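Teaching by hand at Lamer

The home tasks group at Lamer has moved on from tabletop work to chores near the floor. Since February the group has recorded 1000 demonstrations with hand-held grippers, one in each hand, and the target for this round is 4000. The person does the chore the usual way, only with gripper fingers in place of their own, and the motion is saved for training the arm at the Kokano workshop.

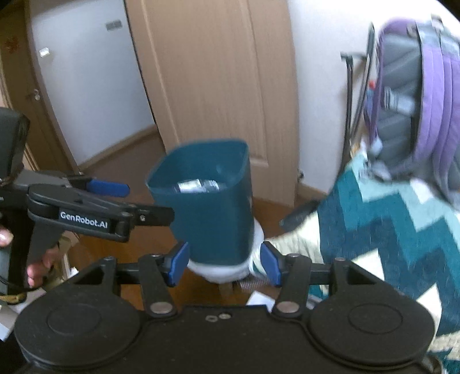
Two hand-held grippers at a waste bin during a tidying task.

Bins are harder than they look. A light one slides or tips when it is pushed from one side, so people are asked to steady it with one gripper and work with the other. Recordings where the bin falls over are kept but tagged — they go in a separate set.

So far 17 people have taken part, most of them in their own homes. A session runs almost 8 minutes per task, plus setup. New starters should practice opening and closing the fingers slowly before they record.

If you would like to join the next round, leave your details at the Stutitz office. Grippers can be picked up there in the afternoon.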